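Rallico two-arm recording bench: my thoughts after 200 demonstrations

I'd been putting off buying a proper bench for months, because the old one still sort of worked, but in October I finally gave in and ordered the Rallico from Adside. Putting it together took 6 hours (and a fair few cups of tea!), and I've been happily recording examples on it ever since.
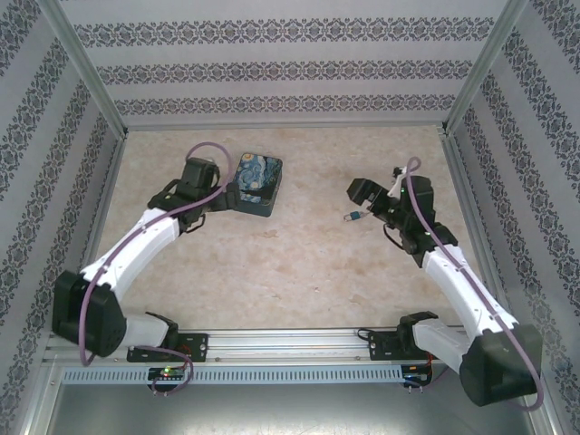

My favourite thing about it is how easy it is to change the task. Both arms sit on one aluminium rail, so the middle stays clear for whatever you fancy teaching. I've been using a little box with a swirly, starry-night sort of lid, and a small blue padlock over by the right gripper. The purple cables loop up over the grippers and wrap round the bases, and I do wish they were tidier.

The recording software, Garba, is lovely once you know it. I can save 35 good runs before lunch, and binning a bad one takes a single key. The manual is thin, mind you, and I'd have liked a spare set of fingers at this price. Still, 8 out of 10 from me, and I'd buy it again.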